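### 3.2 Course Project and Task Setup

The project ran in the second half of an undergraduate robotics course at Zullard College. Students worked in teams of two and had six weeks from handout to final run. None of the teams had used a robot arm before the course, and most had only one prior class in Python.

All work was done in a simulated kitchen built by the teaching staff on top of the Brolar environment. Each team received the same arm model, a Franka with a two-fingered gripper, and the same starter controller. The controller moved the gripper to a target pose and opened or closed the fingers. Everything above that level, including the choice of grasp and the order of steps, was left to the team.

The base task was to pick up a named object from the counter and place it in an open box. A run ended when the controller reported that it was done or when 260 seconds of simulated time had passed. Teams could submit as many runs as they liked before the deadline. We logged 1753 runs in total, and these form the data used in Section 4.

Object positions were drawn again at the start of each run. The early version of the scene generator did not check object heights against the counter surface, and we kept runs from that version in the data set with a separate tag. Appliances and other fixed items stayed where they were, so a path that cleared them once could be reused.

Figure 2 shows the workspace with the gripper at the box. Kitchen items of different shapes share the counter with it, among them a tomato, an egg and a watermelon. Round items were the ones students asked about most in lab hours.
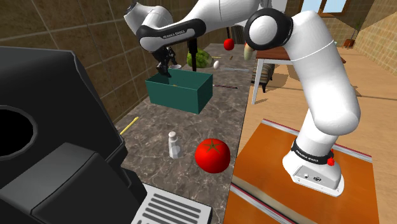

**Figure 2.** Simulated kitchen used in the course project, with the Franka arm over the open box.

Grading used the final submitted controller only. Each controller was run on a set of layouts that students had not seen, and the score was the share of runs in which the named object came to rest inside the box. Written reports were graded separately and are discussed in Section 5.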